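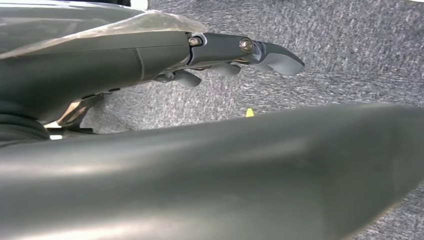 I missed out on another lottery figure last week, and before anyone tells me to calm down, I am calm. I've had a whole pot of tea. But I've been collecting art toys long enough to have opinions on how they get sold, and I'd like to get this one off my chest.

The figure was the smoke-gray Skudidau from Dewulf, the little walrus guy with the lantern. There were 300 of him for the entire planet. You filled in a form, you waited two days, and then you either got a payment link or you got silence. I got silence, and so did everybody in my group chat except Reece Tapley, who doesn't even like walruses and only entered to be friendly (he has offered to sell me his at cost, and I'm thinking about it).

My gripe isn't the size of the run. Small runs are fine! Somebody has to pour and paint these things, and I'd much prefer 300 good ones to a warehouse full of smudgy eyes. What bugs me is that a lottery treats the person who has bought every Skudidau since the first one exactly the same as a guy with 40 email addresses and an auction account. By that evening there were already listings up at $242. For a walrus! The ink wasn't dry on the winners' list.

People say first come, first served is worse, and okay, I remember those days. I remember setting an alarm for four in the morning for an Eradov release and watching the cart spin until it told me the item had sold out. I don't want that back. Time zones are cruel and bots are fast.

So what do I want? A made-to-order window, at least for the basic colors. Halldóra Snorradóttir did this in January with her Hukholm bears. She opened orders for two days, took the money up front, closed the page and made as many as people had paid for. Yes, there's a wait. I've waited longer for a couch. And she still kept a tiny hand-painted version back for a drawing, so the folks who love the thrill of the chase got their thrill.

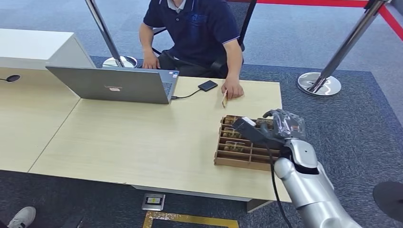 Laptop open, hard drive plugged in, card in hand.

The argument I hear against it is that open orders kill the resale value. Arnout Vermeulen made that case to me at some length over noodles, and he's a smart man with a very full cabinet, so I listened. But I bought my first vinyl figure because it had a funny face. If my bear is worth less because more people have a bear, then good, more people have a bear. I can live with that.

I'd also settle for half measures. Keep the lottery, but give repeat buyers a second ticket. Ship the winners' figures with a name on the card. Cap it at one per address and mean it. Ekkachai Suksawat already checks his entries by hand for doubles, and he's one person with a day job.

Anyway, Dewulf has a sea-green Skudidau coming next, also by lottery, and yes, I've got the form open in another tab. I'm weak. If you win one and don't want it, please write to me before you list it.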